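4.2 Tidying task with the Valtis starter kit

We were excited to try the Valtis kit on small, shiny things. Its demonstration set covers a two-tier snack rack on a white table, and foil packets are a lovely hard case for any gripper. 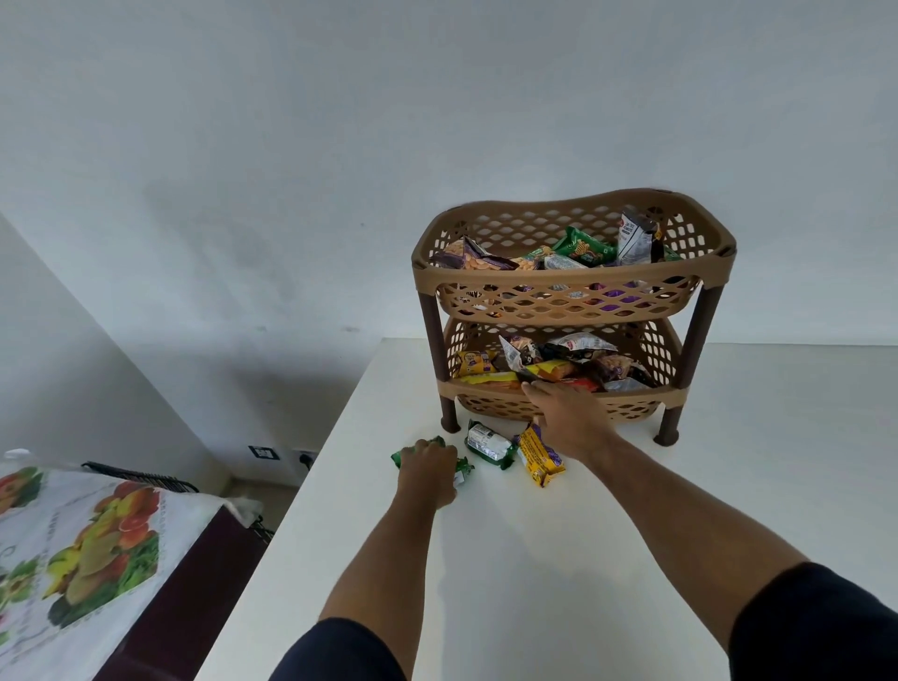

Crumpled wrappers bend differently at every grasp, so we trained on 20 demonstrations first and then on all 74. The larger set was a real pleasure to work with! Items held close together, one per hand, were our favorite test. 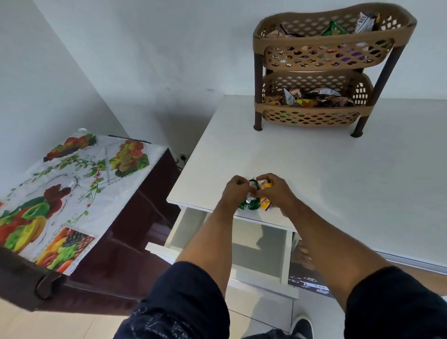 4.3 Crowded baskets

Boonchu, the kit's labeling tool, handled overlapping packets very well.
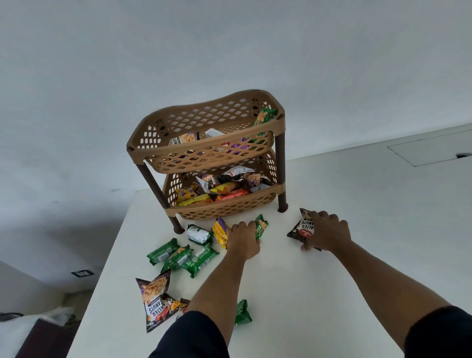
Figure 3. Both hands on packets beside the filled rack.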